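Gloss on a curved surface

Gloss paint on a flat panel is forgiving. On a curve it is less so, as every lamp in the room ends up somewhere on it. Marietjie Lekota, who runs the finishing shop at Kusitstead, checks curved parts by their reflections before she reaches for a gauge.

Lighting

The shop uses one strip light and one small round lamp, both fixed. Overhead panels are switched off. A sound gloss surface gives a reflection with a clean edge. Orange peel breaks that edge into ripples, and a sanding flat puts a kink in it. Pale greys are the hardest to judge, as the step from white to mid-grey is slight and a shallow dip can pass for ordinary shading.

Turn the part slowly and watch the line travel. If it slows, widens or jumps, mark the place with wax pencil and move on. Lekota allows 3 passes per part, the last of them after wiping down.

Reading the highlights

A long, thin streak shows more than a round glare spot, which gives only the level of shine. Soft grey bands usually follow the shape of the part, darkening where the surface turns away. Matt black areas return almost nothing and have to be checked by touch. 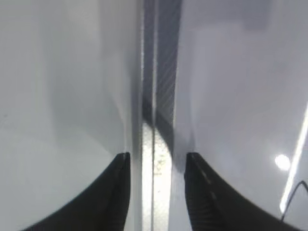 Records

Faults go on the Steyn sheet by position, with the lamp setting beside each. Parts for Praritgate are kept on the rack for 18 hours and read again under the same lights.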